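Shopping list, version whatever

Mar 15, 2024

So the budget came back approved, sort of. We asked for enough to outfit six stations and got enough for four, which Vlasta Murín says is what always happens and why you should ask for eight. I will remember that for next year! In the meantime I have spent most of the past two weeks in spreadsheets, and I promised a few people I would write up how the planning went, so get a coffee.

Quick background for anyone new. Our group collects manipulation data with hand-held grippers. People carry them, do ordinary chores with them, and the recordings go off to be turned into training data for the arms. I am the one who orders stuff. I did not apply to be the one who orders stuff, but I once found a cheaper supplier for cable ties and that was that.

The first big question was whether to buy more grippers or buy a second arm. Dušan Pešek wanted the arm. He made a very good case for it, with slides, and if you have ever had only one robot to test on you know the feeling of waiting for your turn while somebody else's job is running. But a second arm drags a whole family of purchases along behind it. You need a mount, a controller shelf, a guard of some kind, an outlet that isn't already feeding the kettle, and floor space we would have to take away from something else. The quote from Elolus looked fine until I added all that up, and then it looked like a small car.

Grippers are easier. The Plinport ones come in at 2800 each with the camera mount included, finger pads on, ready to go apart from calibration. You can buy them one at a time. If one is out for repair you have lost one pair of hands for a bit and everyone else keeps working. So the plan is four more of those, and the arm goes on the list for next year (sorry, Dušan, I did try).

Now the part I got wrong, because I always like reading other people's mistakes and it seems only fair. I budgeted for the grippers and forgot the pads. Finger pads wear out! I knew this, I have changed them myself, and I still left the line blank in the first version. Vlasta caught it. She had been keeping a tally on a sticky note of how often we swap them, and going by her note we'll need nearly 100 for the year. They're cheap one by one and not at all cheap by the box. I moved some money over from the travel line, where it was only going to be spent on train sandwiches anyway.

Other things I forgot the first time and would tell you to put in:

Storage. We fill drives faster than I ever guess. I now take my guess and double it, and I still had to email Bartoš for two more in the winter.

Spare markers. The square printed ones on the grippers get scuffed, and once a corner has gone the tracking gets moody. Print a sheet of them, keep the sheet flat, write the size on the back. I lost a morning to a sheet somebody had printed at "fit to page."

Chargers, and a place for the chargers to live. Ours lived on a windowsill for a while and I do not recommend it in summer.

Props. Bottles, little tubs, trays, the boring household things people pick up and put down all day. I had this under "misc" and the finance office sent it back asking what misc was. Now it has its own line called "task objects" and it sailed right through. Words matter, apparently.

People's time. This is the big one. A gripper sitting in its case collects nothing, and four new ones means finding people to hold them. Each new person needs a day or so of practice before their recordings are any good (mine took longer, I kept covering the camera with my sleeve). I put the practice hours in as a real cost this time and it made the whole budget look a lot less rosy, but a lot more like the year we're going to have.

On software, we went back and forth over Taltorine for the annotation side. The yearly license is a lot of money for a group our size. Dušan has a script that does maybe two thirds of what we'd use it for, and he is fond of his script, and I'm fond of not paying for things. We're going with the script until May and then we'll have another look. If you use Taltorine and love it, tell me why in the comments, I can still be persuaded.

Then there is delivery. Everything with a lens in it seems to come with a lead time of "we'll let you know." I asked for the order to be split in 2, half now and half once the first lot has been unpacked and checked, and Plinport were nice about it and didn't charge extra shipping. Always ask! The worst they can do is say no, and then you are exactly where you were.

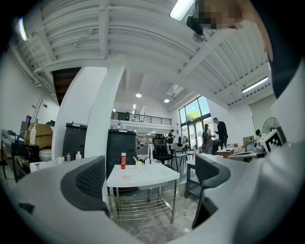
What I haven't settled is insurance. The grippers go home with people sometimes, and the policy we have covers equipment on the premises and gets very vague past the front door. I've got a call with the broker coming up and a list of questions that runs onto a second page, so if anyone has been through this with portable gear, please write to me before I sign something silly.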